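A Morning at the Brinden Skin Clinic Open Day
December 30, 2024

I signed up for the open day at Brinden back in the fall, mostly out of curiosity about laser scar treatment, and I'm so glad I went!
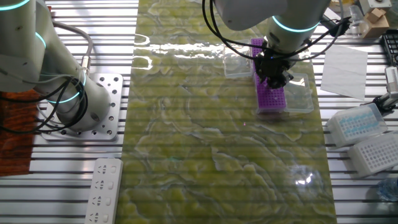
The clinic sits on the top floor of an old bank in Grarnedden, up a staircase that had me puffing before I reached the front desk. They had 116 of us through in one morning, in small groups, and mine was led by Peiyu Dong, a nurse who has worked with burn and acne scars for most of her career. She was wonderful — patient with every question, including my rather long ones.

We started in the consultation room, where she talked about skin tone and why the same laser setting doesn't suit everybody. A test patch comes first, then a wait of several weeks, and only then a treatment plan. I had pictured people walking in and having it all done over lunch (my sister certainly does).

Next came the treatment room. We got to try on the goggles and feel the cold air hose they use to take the sting out, and a man from Vesine who had the procedure on his chin told us it felt like a rubber band snapping, over and over. He was very cheerful about it.

My favorite part was the talk on aftercare. Sunscreen, plain ointment, no picking, more sunscreen! Peiyu was also frank that deep scars soften and fade but rarely vanish, and I liked hearing that before any talk of prices.

Coffee was from Hao, the bakery downstairs, and the sesame buns were gone by eleven. The next open day is in March, and you have to book by phone.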